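Skasden Working Group on Household and Shop-Floor Machines
Minutes of the January meeting, Gotlow building, start 2.15 pm

1. Minutes of the last meeting
Agreed, with one correction: the folding figures belong to Zirwood and should not be listed under Cho.

2. Tidying and sorting
Yoon-hee Yeom reported on the pick-and-place work. The target remains 200 clean transfers in a row before the task is called ready for a shop counter or a kitchen. The longest run so far is 34. She said most failures come at the grasp, with fewer at the release.

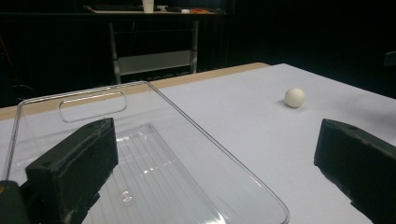 Clear containers were discussed at length. Members from the packing side said a person finds the edge of a tray by touch and hardly looks at it. A see-through tray with a ridged floor that throws back bright glints, standing on a white table, gives a vision system very little to go on, and a small off-white ball on the same surface is not much easier. Yoon-hee asked that the white covering be kept for now — coloured mats would raise the score without telling us much about real worktops.

3. Cost
Zirwood's estimate for a shop-floor trial is 600 hours of operator time. The meeting thought this too high for one task and asked for a version covering 4 tasks.

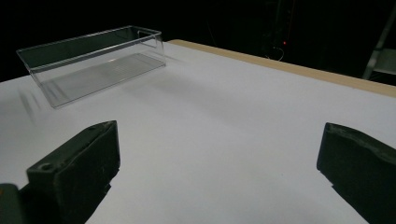
It was also asked whether the hours include resetting the table between attempts. They do not. Zirwood to add them as a separate line.

4. Are household chores ready?
General view: no. Loading and wiping were thought closer than sorting mixed items. Cho disagreed on wiping and will send a note.

5. Actions
Yoon-hee — failure list, split by grasp and release.
Zirwood — revised estimate.
Cho — note on wiping.

Meeting closed 3.40 pm.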